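## 4. Recording a demonstration set with the hand-held gripper

Dostley says a first-year member can learn this in ten minutes. Allow an afternoon. Giorgia Sorrentino's notes from July are folded in below, including the parts where she disagrees with the manufacturer.

1. Charge the Gevo gripper fully. The battery light goes green well before it's full, so leave it on the dock overnight.
2. Pick one task and write it on the club whiteboard. "Tidy the table" is too vague. "Put the cap on the bottle" is a task.
3. Set the table. Ordinary clutter is fine, and the Fontana team swears by it, though we've yet to see their numbers.
4. Wipe the lens with a dry cloth. No sprays.
5. Start recording, then hold still for 2 seconds before moving.

**Caution:** Don't swing the gripper toward anyone's face. The fingers pinch.

The lens is very wide and picks up far more than the table. Ask everyone nearby if they're okay with being recorded — the club consent form covers members only, so visitors need to be asked each time.
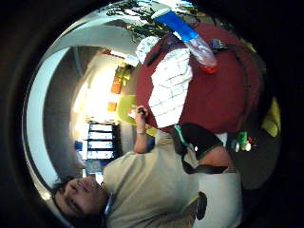 *Fig. 4.1 — Sideways view from the gripper camera: red tabletop, bottle with a blue label, one person close to the lens.*

6. Play back the first clip before you record any more. Rotated footage is usable if the tracking log is intact. A clip with no log goes in the bin, however nice it looks.
7. Name the clips in order and copy them to the Nukau drive.
8. Delete failed grasps only if the fault was the hardware. Dropping things is data, or so the manual claims.

**Note on quantity:** The manual recommends 3,001 clips per task, with no explanation for the odd one. Our last set had 628, and after we threw out the ones with broken logs we were left with 202. The arm still missed the cup more often than it caught it. More clips might fix that. Better lighting might too, and it's cheaper, so try the lamps first.

**Note on scoring:** Competition judges will ask for your success rate. Give them every trial, including the bad ones, and keep the log sheet handy.

If the gripper won't pair, see section 7. Turning it off and on is listed there as step one.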